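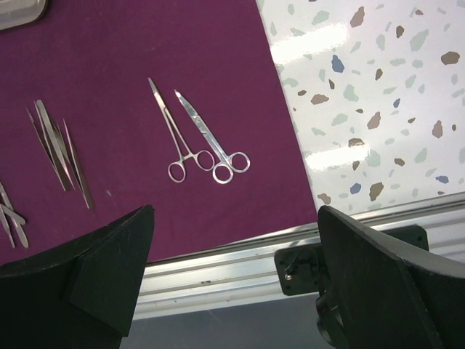

An Afternoon with the Instrument Makers of Arnard

I have wanted to get inside the Harms workshop in Arnard since my aunt, a retired operating room nurse, told me she could recognize one of their clamps by feel. Their open house comes once a year, in July, and this time I finally got a spot in the 2 p.m. group. There were 13 of us, mostly nurses and dental students, plus one man who builds model ships and wanted better tweezers (so did I by the end!).

Ute Ruppert took us around. She started as an apprentice polisher and now runs final inspection, and she has a wonderful habit of handing you things before telling you what they are. We began in the forge room, where blanks come off the press looking like flat gray cookies, and then moved on to the filing benches. I could have stayed there all day. Jannik Bauerfeind was fitting a pair of scissors, closing them slowly next to his ear and listening to the blades meet. He let us try it with a good pair and a bad pair, and yes, even I could hear the scratch.

The part I had come for was the display room, with the finished steel laid out on purple cloth. What a color for it! Every edge shows up. The hemostat and the scissors lie side by side and look like cousins until you get to the business end, where the hemostat's jaws are slim and narrow and the scissor blades are much broader, with the pivot screw showing. The tweezers are even more varied than I expected: one thin pair comes to a needle point, another is wide and flat and shines all along its length. The model ship man went very quiet over the needle-pointed ones.

Ms. Ruppert told us the current catalog has 836 patterns, and that a new inspector spends 16 months learning them. She quizzed us on a few. I got the hemostat right and was far too pleased with myself.
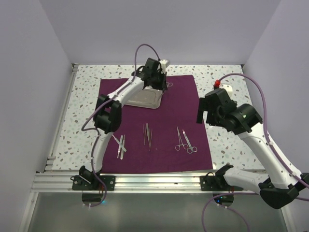

Arnard, July

More notes, written up at the guesthouse before I forget them. The cloth is a square, laid flat on a speckled terrazzo-style top, with a stainless-steel tray on it. I loved the tray almost as much as the tools: rounded corners, raised rim, nothing fussy.

Coffee was in the old packing hall, with plum cake. Hartmut Hagedorn brought out a drawer of patterns the firm no longer makes and let us pass them around, including a bone lever as long as my forearm. Go if you can. The bus from Dridow stops across from the gate, and the afternoon group gets more time at the filing benches.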